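Harkeck wants to charge for parking by the hour again

14 Apr 2024

The Harkeck town council has brought back its plan to put paid parking on Omoregie Street, and the sales pitch hasn't improved much since August. Drivers would pay through an app made by a company called Arix. The council says the 98 spaces on the street would "turn over faster" and shops would see more customers.

Maybe so. The only evidence handed out at the meeting was a two-page survey answered by 481 people, and it never asked whether they shop downtown. It asked whether they would like parking to be easier. Most people would.

Garba Ugwu, the council member behind the plan, said the first 30 minutes would stay free. He could not say for how long that promise holds, and the draft contract lets the council drop it without a vote.

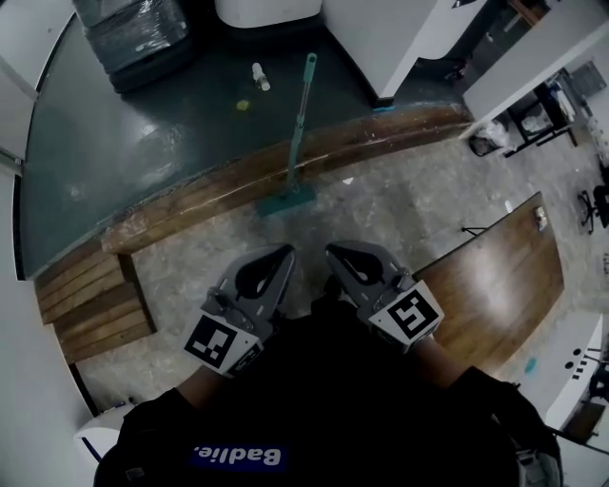
Who keeps the money from the parking fees?

Arix would take its share first, and the town would get what is left. The size of that share is blacked out in the public copy of the contract.

Obinna Ezeani runs a shoe repair shop at the Wosell end of the street. He told the meeting he has heard three parking plans in his time there and has yet to see one that brought him a customer. "They come in for five minutes," he said. "Now they need an app for it?"

The town expects to spend nearly $800 per sign on new signs. It has not said how many signs it needs. Written comments can be dropped off at the clerk's office until the council votes.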